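Paper-Folding Robots Back at Work in Corkport After Gripper Fault

CORKPORT — The two-armed robot cell at the Drumance workshop is running again, and the people who look after it could hardly be happier. The cell was shut down for 11 days in February after one arm failed to let go of a sheet of paper when it was told to, then kept pulling while its partner moved in from the other side.

The sheet tore, the arms bumped at the wrist and a servo in the left arm overheated before the software cut the power. There were no injuries. Technician Siriporn Thammasiri was at the bench when it happened, a little after 4 in the afternoon, and hit the stop button a moment later anyway.

"It was over so fast," she said. "I heard the paper go, then a click, then everything went quiet."

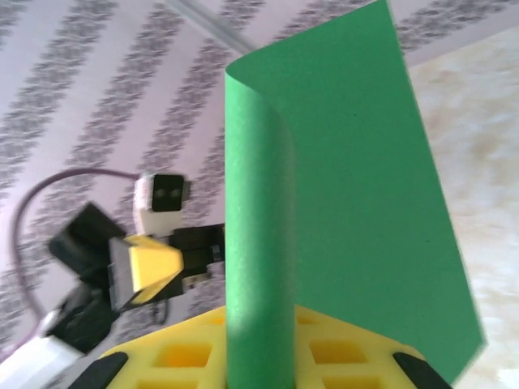 Drumance has been teaching the arms to handle paper since last fall, and it's a wonderfully hard problem. Paper bends, slides and springs back, and a grip that works on a flat sheet can fail on the next one. Project lead Jintana Ruangrit says curled sheets are her favorite test and also the one that caught them out. With green paper rolled up into a tall tube on one side and still flat on the other, the fingers have to hold the roll without crushing it, and the second arm has to know how far the flat part reaches. On the day of the fault, the controller took the springiness of the roll for an open hand. It reported the sheet as released while the fingers were still closed.

Hongmei Long, who wrote most of the control code, went through the logs of 527 earlier runs to find out if the same thing had happened before. It had, four times, but in each case the other arm was parked and the sheet simply came along for the ride. Those runs had been marked as slips and set aside.

The fix has two parts. The controller now checks the finger position as well as the motor load before it calls a sheet released. The arms also keep farther apart during a handover, and if either one feels a pull it doesn't expect, both stop where they are.

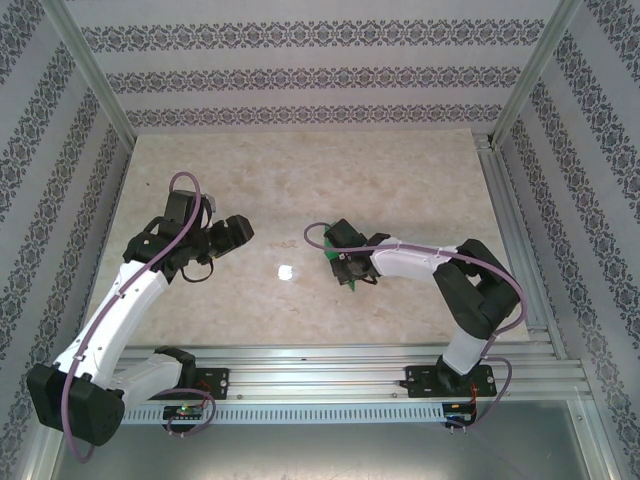 Testing the new rules took most of the shutdown. Long and Thammasiri ran 472 handovers at low speed, then went back to full speed only on the last day. There was one false stop, caused by a cable clip that had worked loose, and Long was delighted with it. "It stopped for a tiny tug on a cable — that's exactly how touchy I want it," she said.

The overheated servo has been replaced, and Ruangrit plans to share the fault report with the team at Forncombe, where a similar cell is being set up this spring. Curled sheets are back on the schedule starting next week, at half speed for now.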